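Hestell revises gripper upkeep for cloth-handling cell at Trutmont

Hestell has changed the way it sets up and services the cloth-handling cell at its Trutmont site, after a run of dropped garments was traced to play in the finger linkages of the hand-held gripper. The new routine went into use in February and applies to both halves of the cell: the robotic arm that holds one end of a garment, and the hand-held tool with which an operator takes the other.

Catrin Probert, the technician responsible for the cell, said the fault was slow to show itself. The fingers still closed when commanded, but the tips no longer met at the same point each time, and thin fabric slid out sideways under tension. "On a towel you would never notice," she said. "On a shirt it lets go halfway through the stretch."

The log for the cell listed 549 two-ended grasps in the test period before the change. Of these, 254 were made on lightweight fabric, and nearly all of the drops fell in that group. Thick items were handled without trouble, and for that reason the fault was first put down to the control software. Two updates were installed and later rolled back.

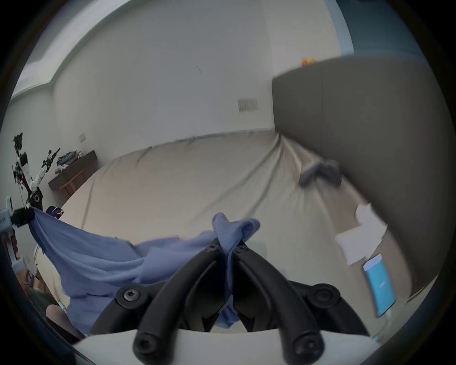
Under the revised procedure, the linkage screws on both sides of the gripper are checked every 100 grasps. The check is done with the fingers open and the tool powered down. If a screw turns under light pressure, it is taken out, cleaned, coated with a medium-strength threadlocker and refitted. The two sides are always tightened in turn, a little at a time. Tightening one side fully before the other pulls the closing point away from center.

Fingertip alignment is then tested with a strip of paper. The strip is gripped at the tips and drawn toward the operator, and it should resist evenly across its width. A strip that twists means one finger is leading, and the linkage has to be reset before any cloth is handled.

The clamp on the arm is inspected at the same stop, mainly for lint. Probert said fibers had been building up behind the jaw and holding it slightly open – a smaller problem than the linkage play, but one that produced the same symptom. Cables along the arm are checked for rubbing at each joint with the arm moved slowly through its full reach.

The full stop takes 3 minutes when nothing needs resetting. Heledd Beddoe, who manages the Trutmont site, said the lost time was acceptable. The earlier practice was to service the gripper only after a failure, and a reset in the middle of a session meant repeating the calibration of both units.

Replacement finger linkages with a tighter pivot fit have been ordered from Eynon. They will be fitted to one gripper first and compared with the current part on the same set of garments. The Cavis cell, which uses an older clamp, stays on its existing schedule until that comparison is finished.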